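Who Eats What at Four in the Afternoon: A Study of Snacking Habits in Mavromatis Hall

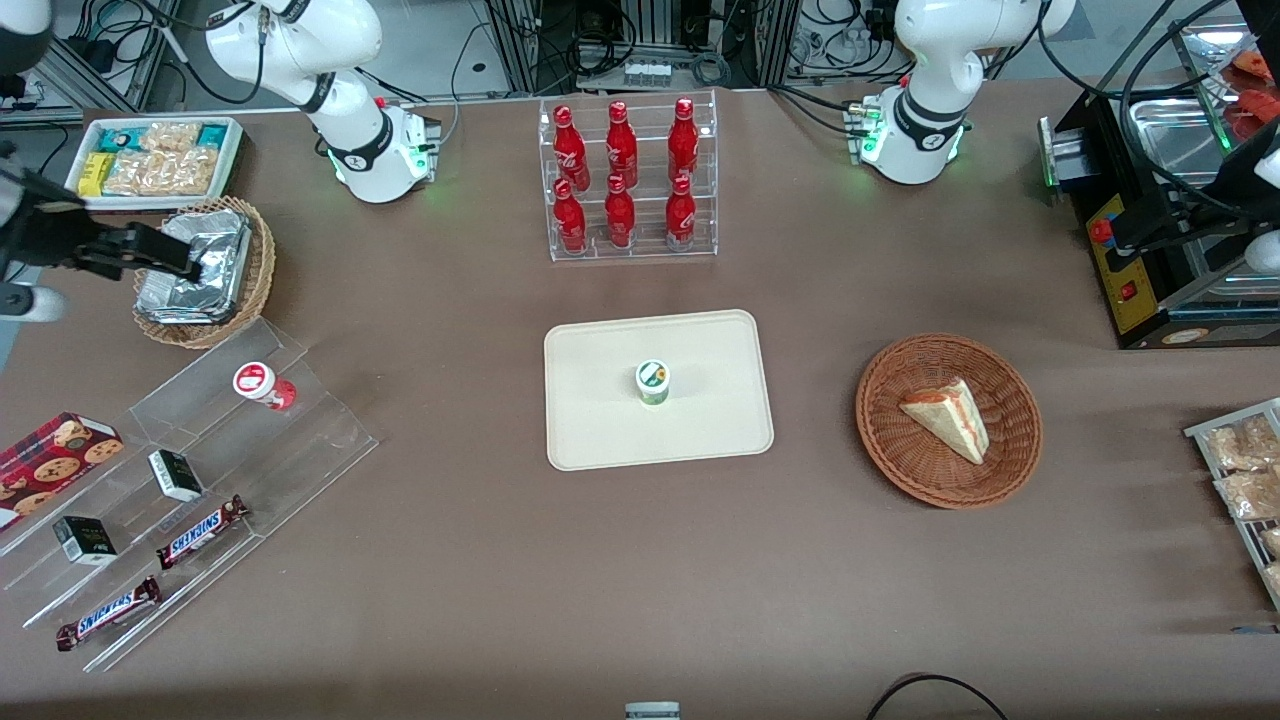

Department of Nutrition and Food Studies — Undergraduate Project Reports

When our group first sat down to choose a topic, we had all kinds of grand ideas about sugar taxes and school lunch policy, and every one of them would have taken years. What we kept coming back to, usually while eating something, was a much smaller question: why do students who say they aren't hungry still reach for a snack in the late afternoon?

We handed out a short paper survey in the study lounges of Mavromatis Hall during April, and we were delighted to get 143 of them back (a few with crumbs still on them!). The survey asked when people had last eaten a proper meal, what they had snacked on since, and whether they had planned to. We also held 5 small group conversations, which ran much longer than we meant them to because people really do love to talk about food.

What we found

The time of the last meal mattered less than we expected. Students who had eaten a full lunch snacked nearly as often as those who had skipped it. What seemed to matter more was whether food was within reach. Crackers, bars and anything in a small bag were the most common answers, and many people wrote that they would have been happy with fruit if there had been any close by.

Company made a difference too. People studying with friends told us they often opened a bag to share and then finished most of it themselves — a confession we heard in every single conversation. Those who studied alone were more likely to have packed something from home.

What we would do differently

Our question about portion size was confusing, and 18 people left it blank, so we dropped it from the results. We also wish we had visited the Trakum Library, where the rules about eating are stricter and the answers might have looked quite different. And a survey filled in by hand depends on memory, which is a shaky thing by the end of a long day of classes.

We are grateful to the front desk staff at Mavromatis Hall for looking after our collection box, and to everyone who stayed to chat. Copies of the blank survey are kept in the department office for any group that would like to try it in another building.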